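# Get a Grip

*A pair of hand-held grippers wants to learn your chores. We gave it a box to pack.*

The pitch from Brunet is that you will teach a robot to do your packing and you won't have to meet the robot. What arrives is a pair of hand-held grippers called the Wistov, a power brick the weight of a decent sandwich, and a login. You do the chore while holding the grippers. The recordings go up to Brunet, and some weeks later a file comes back that is supposed to make an arm do the same chore without you.

I have been packing boxes badly for most of my adult life, so I felt qualified.

Marcelle Collet, who runs customer trials for the company, set me straight over the phone before I had touched anything. "Go slower than you want to," she said. "Then go slower than that." She has the patience of a driving instructor and, I came to feel, the same brake pedal.

The test job is a plain one. There's an open cardboard box, a few things to go in it, and a table big enough for two people to work without bumping elbows. You squeeze the handle and the fingers close. Let go and they open. A small round lens on the front of the housing watches whatever you're up to, including the parts where you scratch your nose with the back of your wrist.

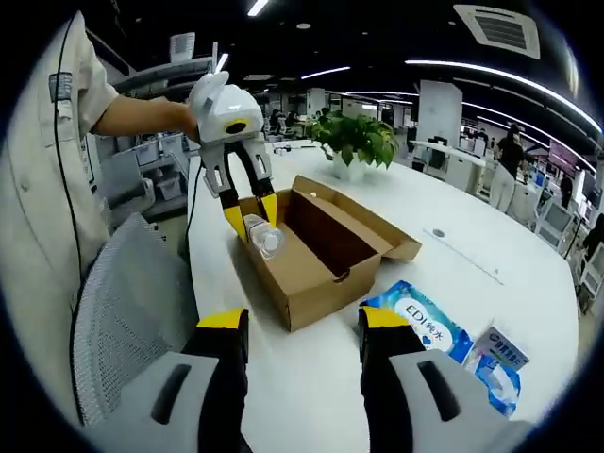
Bottles are where you find out how much your own hand has been doing on the quiet. A human picks up a water bottle with a thumb, a palm and no thought at all. With two fingers you have to choose a spot, commit to it, and live with the angle you get. Grab it by the middle and it travels level, which is handsome but takes up half the box. Grab it near the neck and it swings. I did 2 full sessions before I stopped apologizing to the bottle.

The yellow fingertips are the best thing about the Wistov. They're bright enough that you always know where the business end is, even when the housing is blocking your view, and it often is. The housing is also the worst thing. It's a smooth white lump that looks lovely on a shelf and sits exactly between your eyes and the item you are trying to put down. Rhun Humphreys, who tested an earlier version at the firm's Elham site and has the forearms to show for it, told me to stop looking at my hand and look at the box. He was right, and it annoyed me for the rest of the morning.

Then there's the cable. Brunet says a wireless model is coming in January. Until then you are on a leash, and you learn to pass it down one side of you and leave it there. Turn around twice without thinking and you'll be wearing it.

Soft packs are a different sport. Wet wipes give a little when you pinch them and then take it back on the way to the box. Small cartons behave beautifully so long as you come at them straight. Crumpled bags have no right way up and will tell you so. Yannick Ferrand, who wrote most of the manual, gives bags a whole chapter, and it reads like something written by a man who has been hurt. His advice is to aim for the fold, lift a finger's width, wait, and only then move. The waiting feels ridiculous. Skip it and you'll be fetching things off the carpet.

What I liked, against my better judgment, was the review screen. After each take you get a playback and a thumbs up or down, and Brunet leaves the choice to you. My early takes were a festival of thumbs down. By the second day I was keeping most of them and had opinions about lowering. Keep the fingers pointed down, bring them over the near edge of the box, and open late. People drop things early, every one of them, me included.
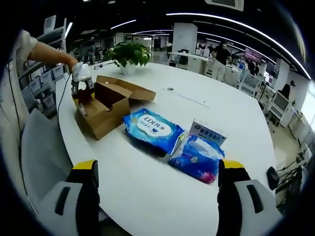 ## What it costs, and whether you should

The kit rents for 500 a month, pair included, and the training service is billed on top. Blandine Gilbert, who handles the accounts at Brunet's Morkham office, was candid that a shop with one dull job and a lot of it will do well, and a shop with forty fiddly ones will mostly be buying its staff a new hobby.

I'd add a warning about wrists. The grippers aren't heavy for the first ten minutes. After an hour they have grown. Albane Hoarau, who packs orders for a living and kindly took a turn for us, called a break before I did and suggested a strap. Brunet sells one. It ought to be in the box.

As for the file, ours came back on 23 July 2020, with a polite note saying the bottles looked promising and asking for more bags.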